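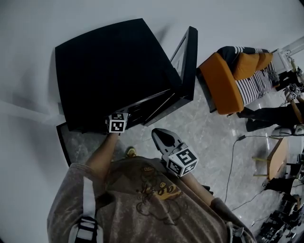

Handheld grippers carrying coded marker cubes, in use during a session for the Saketti planning project.

Most of the software written for the Saketti project never touches a motor. It reads the coded cubes fixed to a handheld gripper, works out where the tool is and which way it points, and passes that path to a planner. Delphine Tillman, who leads the software group at Sendholm, regards the first step as the hardest.

"A cube gives you several faces to work with, but a person's arm will hide most of them sooner or later," she said. "Our tracker used to guess through those gaps. Now it marks them as unknown, and the planner has to respect that."

The change was made in July, after a review of 469 recordings. In many of them the estimated pose jumped when a marker turned edge-on to the camera. The group's replay tool, Zirkora, was rewritten so that staff can step through such a jump and see which face the tracker had relied upon.

Large dark objects remain a concern. "A matte black surface offers very little to track," Ms. Tillman said. "We lean on the room instead — floor tiles, furniture, the line of a wall."

The planner was tested against 3000 simulated paths before it was allowed to run at the Alcantara laboratory. It checks reach and joint limits, and rejects any path with a gap longer than 90 milliseconds. Ms. Tillman would like to relax that limit for slow movements. The group has 3 candidate rules under study and expects to adopt one of them with the next release of the tracker.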